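Home News Events Jobs Contact

Arm cell back up at Grustau after cable trouble

The small robot cell at the Grustau workshop is running again after being down for most of last week. The fault was in the tool cable, which had been giving trouble on and off since August. New cable fitted, wrist checked, arm back on test lifts by the weekend.

Florante Maglaya, who looks after the cell, first noticed it when the gripper dropped out halfway through a shift. It came back by itself. Then it went again two days later, and after that most mornings.

"You'd restart it and it would be fine for an hour," he said. "Then you'd turn the wrist right round and lose the gripper. Always at the same point in the turn, more or less. Took me too long to spot that."

The old cable had been strapped too tightly to the arm — no slack at the wrist, so every full turn pulled on the plug. One of the wires had gone inside the jacket. Nothing to see from outside. Maglaya found it with a meter, bending the cable a bit at a time until the reading jumped.

A spare was ordered from Özkan and came on the Wednesday. Wrong length. The right one turned up on Thursday afternoon and cost 121 euros, which the workshop paid out of its repair money.

Fitting it was the quick part. Power off, old strap cut, plug undone by hand, new cable in. The new run has a proper loop out to the side of the wrist before it comes back in to the connector, so the joint can turn without dragging on anything. Alois Imhof, who did the original instalation, came in to check the route and had it moved twice.

"People tie cables down because it looks tidy," Imhof said. "The arm has to move. Leave it some room and hold it in one place, higher up, where there's less going on."

He also had the tool mount off to wipe the faces and do the bolts up again evenly. Two were looser than he liked. That had no part in the fault as far as anyone can tell but would have caused bother later.

After any work at the wrist the tool position has to be set again, and this was done on Friday. Then slow runs at first, one hand near the stop button, then normal speed. The cell did over 380 lifts before it was left for the night and the gripper did not drop out.

The test piece is a desk lamp. Divina Sarmiento, who writes the programs for the cell, likes it for the purpose as the shape is awkward and the weight sits off to one side — if the grip is poor or the tool position is out, it shows up quickly. The lamp's cord gets in the way too, and she wants the arm to cope with that before the cell goes back to its proper work, which is sorting returned goods for Flalska.

Flalska was told of the delay on the Tuesday. About a week's worth of returns is waiting in the store, and Sarmiento thinks it will take 4 days to clear it if nothing else goes wrong. Two people have been sorting by hand in the meantime.

There are a few changes to the weekly checks as well. Cable and strap to be looked at every Monday before start up, with the wrist turned slowly both ways by hand control and the gripper opened and closed at each end. A spare cable of the right lenght will be kept in the drawer under the bench. The worn one has been labelled and kept for training.

Normal running is due to start again on Monday morning. 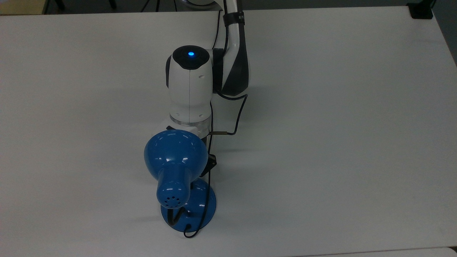

Test lift with the desk lamp, cable looped out to the side of the wrist.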